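Ticket 51: Left arm lags the leader during card pickup
Opened: 1 December 2024
Station: Grarell, two-arm tabletop
Task: card table reset, shown by remote control
Status: Resolved, one follow-up open

Reported problem
While teleoperating the card task, the left follower trails the hand controller and then jumps to catch up. Right arm tracks beautifully. The lag shows up at the worst moment, when you try to get a fingertip under a card and tip it up off the table. Two demonstrations in a row had to be thrown out.

What we tried
1. Restarted the Pinheiro teleop service. No change.
2. Swapped the leader handles left for right. The lag stayed with the left follower, so the handles are fine.
3. Reseated the left arm's data cable at both ends. No change.
4. Checked the logs. Left arm commands were going out every 4 ms as they should, but the smoothing filter was set to 500 ms on that side only. Found it!

Cause
The left profile was copied over from the Buston station in October, where a long filter was wanted for slow pouring demos. Nothing wrong with the hardware at all, great news.

Fix
Set the left filter to match the right, saved the profile, reloaded. The difference is huge – the arm feels like it's on the end of your own wrist now.

Check after the fix
Ran the card task again with both arms working close together over the mat, chips and dealer button out, left gripper on a red-backed card.
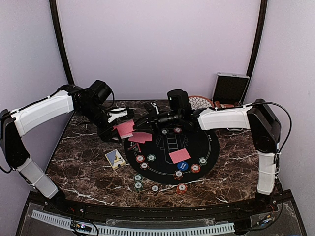 Follow-up
The Gruvovmont recorder still stamps the old profile name on new episodes. The motion data is good, so please keep recording, but put "new filter" in the episode notes until the name is corrected. Also, if you pick up cards with the left arm, come in low and slow from the side. It works so much better than pinching from above, and the demos look lovely on replay.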